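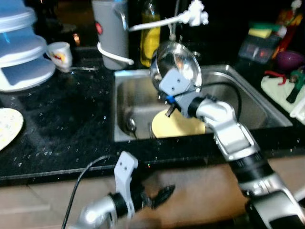

Work and Machines, Session 6: The washing-up
Handout and lecture notes, Clutetti Adult College
Last revised July 22, 2018

Right, a few people asked for proper notes after last session because I talk too fast, so these are longer than usual. They follow the order I speak in, more or less, with the bits I tend to skip put back. If you missed session 5 (the warehouse one) you'll still be fine, but do read the two pages on "tasks and jobs" before you come, as I lean on them quite a lot.

Where we are

We've done car plants and we've done parcels. Both are big places that were built or rebuilt with machines in mind, and I think that gives a slightly lopsided idea of what automation is like to live with. So this time we're in a small kitchen in a care home called Bouazza House, which has 32 residents and a kitchen on each floor that would look perfectly ordinary in anybody's flat. There's a sink and a worktop, a kettle, a bottle of what looks like oil by the wall, a yellow and green sponge on a rack. The robot there has two arms, each ending in a gripper, and it was put in by a firm called Trirby, who sell it under the name Prisus. The staff call it "the arms", so I do too.

I spent a good part of last October in and out of that building, mostly standing in the way with a notebook. What follows comes from those visits and from the log the home let me copy. It's one home and one machine, so please don't go quoting it in your essays as "research shows"!

What the job was before

Let's start with the people, as we always do. Washing-up on the upper floors was never anyone's job title. The main meals went down to the big dishwasher in the basement, but everything else (snacks, late breakfasts, the pan someone did an egg in, medicine cups, the endless teaspoons) was done by hand by whichever care assistant was nearest. It was on nobody's rota. If you'd asked the manager how long it took, you would have got a shrug, and I did ask, and I did.

Go back to the distinction from session 2 between a job and a task. A care assistant's job is made of dozens of tasks, some written down and plenty that aren't. Washing-up was one of the unwritten ones. It's very easy to decide a task like that is pure waste and should be handed to a machine. The people who sign for the machine usually aren't the people who do the task, and they see only the part with the dirty plates in it.

When I sat with the assistants and asked what happened at the sink, a lot more came out. It was where you had a breather. It was where you told the next person coming on shift that so-and-so hadn't eaten. One woman told me she could tell how a resident's hands were doing from what came back on the plate. A couple of residents liked to dry up, badly and slowly, and loved it. None of this is in any description of washing-up, and all of it was in the washing-up.

What the arms do

Now the machine. I'll keep the engineering light, as most of you are here for the work side, but you do need to know what it finds hard or the rest won't make sense.

In the kitchen, the arms reach in over the sink from the front, pick a thing up, wash it, and move it out. Easy to say! A sink is a horrible place for a robot. Steel basins shine, and so does cutlery, so the machine is often looking at a shiny thing inside another shiny thing. Anything with a polished bowl to it works like a little curved mirror and shows the ceiling light or the machine itself. Plates don't lie flat, they lean on whatever's there, so the bit you want to get hold of may be jammed against the wall of the basin. Spoons slide. And every item you take out moves the ones left behind, so whatever plan it made a moment ago has to be made again.

You and I get round this by feel. Put your hands in a bowl of suds and you can find the knife (carefully) without seeing it at all. The arms have much less to go on there. They do best with a few items, well apart, in a basin without much in it.

Keep hold of that last sentence, because it explains nearly everything that happened next.

What the log says

Over the weeks I have figures for, the arms handled 1,247 items. Of those, 174 needed a person to step in. That could mean anything from nudging a bowl round so it could be gripped to taking over completely.

I'd like you to look at those two numbers before the session and jot down your first reaction. In past years the room has split. One lot says that's marvellous, the great majority done with no one touching them. The other lot says, hang on, that's an awful lot of times being called back to the kitchen. I think both are right, and it depends where you're standing. If you're the manager you look at the total. If you're the assistant, you look at what it's like to be halfway through helping someone with a cardigan when the chime goes.

Something else about those 174. They weren't spread evenly. They bunched up after breakfast and again in the early evening, which are the two times the floor is busiest. Of course they did! That's when the sink is fullest, and a full sink is the thing the arms are worst at. So the help was weakest just when people most wanted it. Look out for this in other cases, it comes up again and again, and we'll see it with the supermarket tills in session 8.

The new tasks

Here is what the staff were doing by the end that they hadn't been doing at the start. I've written it as I found it.

Spacing things out. Before, you dumped everything in the basin. Now you laid it in, big things first, spoons not underneath. One assistant called this "washing up before the washing up".

Clearing the worktop. The arms swing across it, so stray cups and utensils had to be moved back, and the drying cloth had to live in one place. People who had worked in that kitchen for years had to stop putting things where they'd always put them.

Checking. Somebody had to look at the clean things. The arms were decent on flat plates and poor at dried egg, and no one was going to serve a resident off a plate with yesterday on it.

Answering the chime. See above.

Explaining it to visitors. This surprised me but it took real time. Families wanted to know what it was, whether it was safe, whether it meant fewer staff. The assistants got those questions, without having been told what to say.

Now, is that more work or less? I've gone back and forth. In hours I'd say it's less, on a quiet day clearly less. But the old task was one lump you could do with your mind elsewhere, and the new ones are little scraps that cut into other things. Hours don't show you that. When you write about automation in your own workplace, please don't stop at "it saved time". Ask whose time, at what point in the day, and what it got swapped for.

Who learned what

I want to spend a few minutes on skill, because people tend to assume automation either takes skill away or hands out shiny new ones. At Bouazza House it was messier. Two of the assistants got really good with the arms. They could look at a loaded sink and tell you which item would cause trouble, and they were nearly always right. That's a proper skill, and it took them weeks of paying attention. It brought no extra pay and it appeared on no training record. The training Trirby gave was one morning and a laminated card, and the card was mostly about where the stop button was. (Useful! But still.)

Those two then became the people everyone fetched. On their days off the arms stopped more often and stayed stopped for longer, and sometimes whoever was on simply rolled their sleeves up and did it the old way. You could read that as people resisting the machine, and I've seen reports that would. I'd read it as a sensible person with a full sink and no time.

And the breather, the handover chat, the residents drying up? The chat moved to the corridor, where it was shorter and less private. The drying-up stopped for a while, as you couldn't have people reaching in next to moving arms. Then the staff fixed it themselves. They started switching the arms off for the mid-afternoon tea things and doing those by hand, with whoever wanted to join in. The manager found out later and, to her credit, wrote it into the day.

I think that's my favourite bit of the whole study. The best decision about the machine was when to have it off, and it was made by people who hadn't been asked.

Things to argue about in the session

Should the assistants have been consulted before it was bought, and what could they have said that early on? It's harder than it sounds, as half of them hadn't noticed the sink mattered until it changed.

If a worker becomes the one who knows how to handle the machine, should that be paid? How would you write it into a grade?

Suppose next year's version is twice as good with a full sink. Which of the problems above go away and which stay just as they are?

For next time

Pick one task at your own work, or one you've done in the past, that isn't in anyone's job description. Write 400 words on everything that goes on around it, including the talking. Leave machines out of it completely for now, we'll bring those in together. If you're not working at the moment, a task at home is fine, and a few of the best ones I've had were about school runs and bins.

Bring it on paper please, the projector in our room is still sulking. We swap in pairs for the first half, then move on to hospitals, so have a look at the short reading on porters if you get the chance.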